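Setting Up a Shared Desk at Wanumell Study Centre

Share 7 | Comments 4

Members who book a shared desk are asked to set it up before beginning work and to restore it on departure. The procedure applies to all bookings at Wanumell, including those made through the Belen branch.

Before sitting down, adjust the chair so that both feet rest flat on the floor and the thighs are level. Footrests are kept in the cupboard beside the printer and may be borrowed without signature.

Sit close enough that the elbows remain near the body. The forearms should be supported lightly by the desk, with the shoulders relaxed. If the shoulders rise, the chair is too low.

Place the items used most often within forearm's reach. Reference books, drink bottles and chargers belong further back. Bags are to be stored under the desk, clear of the walkway.

Monitors may be raised or lowered using the lever at the rear of the stand. The top of the display should sit at or slightly below eye level. Members who wear multifocal lenses may prefer a lower position.
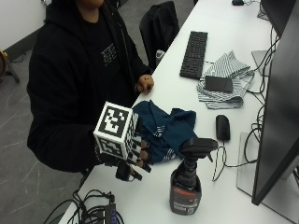

Change position every half hour, and stand or walk briefly between tasks. Bookings longer than four hours should include a meal break away from the desk.

On departure, wipe the surface with the cloths provided, return the chair to its middle setting and switch off the lamp. Faulty chairs should be tagged and reported to Yung-ching Kwok at the front counter. Sunday bookings close at 4 pm.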